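Plilto Household Record Set for Foster and Kinship Families

Paper record system, complete set with binder, daily log pages and carry folder
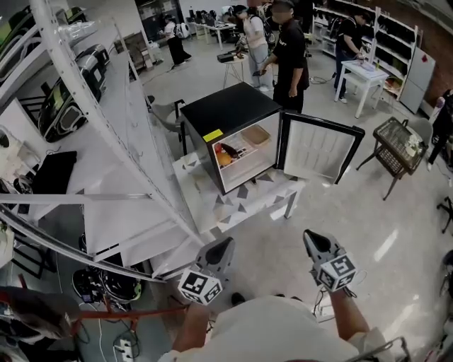 Small black mini fridge with the door open, on a white table.

The Plilto Household Record Set is a paper system for families who have a child placed with them by a county or a private agency. It holds the daily log, the medical and medication record, the visit record, school contacts and copies of placement papers in one binder. A separate carry folder goes to court dates, doctor appointments and team meetings so the binder can stay at home.

The set was first put together by Rehema Lyimo, a licensed foster parent for many years, and has been revised four times. The current version is the fifth. It is in use in over 3,000 homes.

What is in the set

One 3-ring binder with a locking clasp, gray cover, clear pocket on the spine
13 printed tab dividers
Daily log pages, two pads of 50 sheets
Medication record pages, one pad
Visit and phone contact pages, one pad
Belongings list in duplicate, for arrival and for moving on
Emergency sheet, card stock, two copies
Carry folder with elastic closure
Printed guide to filling in the pages

About the pages

The daily log page has a line for the date, a line for who was in the home, and a large ruled space for notes. Earlier versions had check boxes for mood and behavior. These were taken out in the fourth version after several caseworkers told us that a row of checked boxes was hard to use in a report and sometimes unfair to the child. A plain sentence saying what the child did and what the adult did next is easier to read a year later.

The back of each log page is left blank on purpose. Staple receipts or school notes there if you want to keep them with the day.

Medication pages have columns for the name of the medicine, dose, time given, initials of the adult and remarks. A missed dose goes on the page too, with the reason. There is a short section at the bottom for over-the-counter items, as many agencies ask for those to be recorded in the same way as prescriptions.

Visit pages cover supervised visits, unsupervised visits, phone calls and video calls. Start and end times are recorded separately from travel times. There is room to write what the child said before and after, in the child's own words where possible.

The belongings list is the page families ask for most as a refill. Fill it in with the child when they arrive, if they want to take part, and again when they move. One copy stays in the binder and the other goes with the child.

Privacy

No page asks for a Social Security number. The spine pocket comes with a plain label, and we suggest initials only. The clasp takes a small key (two supplied) and will keep out a curious sibling, but it is not a safe. If your agency requires locked storage for medical records, put the binder in a locked drawer or cabinet.

Check with your agency before you throw away or shred any completed pages. Some want originals returned when a placement ends, others ask the family to keep them for a set period.

Agency editions

Agencies can order the set with their own emergency sheet and contact page. Send us the text and we will lay it out to match the other pages. Mwangi Nzioka handles agency orders and will send a proof before anything is printed. The minimum for an agency edition is 50 sets. Allow extra time for orders placed in October, when we restock for the new year.

A Spanish edition of all pages is available. The guide is in English only for now.

Details

Page size: US letter, punched
Paper: white, uncoated, takes ballpoint and pencil; felt tip will show through
Binder: wipe-clean cover, do not soak
Carry folder: holds letter size flat
Refills: all pads and lists sold separately

Using older refills

Refill pads from the third and fourth versions fit the current binder. Dividers from the third version do not line up with the present order of sections — the school and medical tabs were switched. A replacement divider pack is sold on its own.

From families using it

"I used to keep a spiral notebook and then copy things out before every meeting. The visit pages alone have saved me an evening a month. I would like a bigger carry folder." — Chepkoech Mwakalinga

"Good paper, clear layout. The key is very small and I have already lost one." — Nhung Ngô

Shipping and returns

Sets ship flat in one carton, with the binder unfilled. The pads are punched and shrink-wrapped. Unopened sets can be returned for a refund. Opened pads cannot be returned, but we will replace any pad that is misprinted or short of pages. Agency editions are not returnable once the proof is approved.

Also in this range: sibling divider pack, respite weekend folder, caseworker contact cards.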